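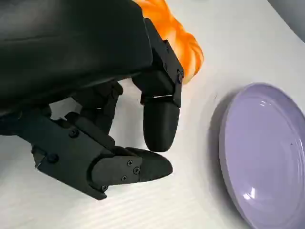
1/ white tabletop, day one. ok so a few of you asked about the worktable redo, here goes, typing this on the bus so forgive me

2/ the old top was brown and blotchy and had 8 years of glue on it. Gifty said sand it. I did not want to sand it. I sanded it – took a whole evening and I was finding dust in my ears on Thursday

3/ primer first. two coats. let it sit overnight even if it feels fine after an hour, mine felt fine and then I put a mug down and got a perfect ring

4/ paint is the Korletey satin, plain white, nothing fancy. small tin was plenty. the guy at the shop tried to sell me the big one, 370 for a tin I'd use a quarter of, no thanks

5/ foam roller for the flat part, cheap brush for the edges. go light!! I went heavy on the first pass and had to rub the drips back with 200 grit. annoying but it does come out

6/ Thabiso wanted to know why white when I drop everything on it. bc I can SEE what I drop on it. tiny screws, pins, beads, all of it vanished on the brown one. worth it for that alone

7/ cleaning – damp cloth, bit of dish soap, dry it after. no scrubby sponges, they leave dull patches. Efua uses baking soda paste on pen marks on hers and swears by it, havent tried

8/ things that live on the table full time: nothing. thats the rule. everything goes back in the drawers at night or it turns into a pile by the weekend. I've broken the rule twice already

9/ ppl asking about the wobble. felt pad under one leg, folded over. been meaning to do it properly since February

10/ total was under budget if you dont count the roller tray I stepped on and had to replace

11/ someone asked if satin is shiny under a lamp. a little. if glare bugs you get matte but it marks easier, Nana has matte and she's forever wiping it

12/ drawers are next. they stick, the second one wont open past halfway and I think theres a ruler jammed in the back. will post when I get in there

13/ oh and wait 30 days before you put anything heavy on it, says so on the tin. I read that on day 8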